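Comedouro automático Losterard: primeira utilização com cães

Parabéns, o seu cão vai adorar isto! A parte divertida começa agora: ensinar-lhe que a comida passa a sair de uma máquina (e que a máquina é amiga). Com 8 minutos por dia, a maioria dos cães habitua-se numa semana.

4.1 Apresentar o comedouro

1. Coloque o comedouro no local definitivo, ainda desligado, e deixe o cão cheirá-lo à vontade.
2. Ponha alguns grãos de ração na taça, à mão. Elogie muito!
3. Ligue a ficha e prima OK durante três segundos. A luz fica verde.
4. Prima DOSE uma vez. Caem 15 g de ração. Se o cão recuar, espere que volte sozinho.

Nota: o motor faz um estalido na primeira dose. É normal.

4.2 Programar as refeições

1. Prima HORA e escolha a primeira refeição do dia.
2. Acerte a quantidade com as setas, até ao máximo de 335 g por refeição.
3. Repita para a refeição da noite e confirme com OK.

Cuidado: nunca abra a tampa com o rotor em movimento. Cachorros e cães que engolem depressa devem comer acompanhados nos primeiros dias.

Nota: se o visor mostrar E226, o depósito está mal encaixado. Retire-o, rode-o até ouvir o clique e volte a premir OK.

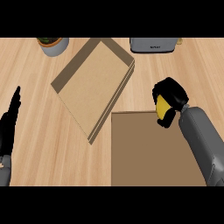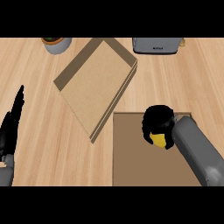
Tampo de madeira com vaso de planta ao canto, nas duas imagens.

Segue-se a secção 4.3, Gravar a sua voz para a chamada. É a nossa preferida!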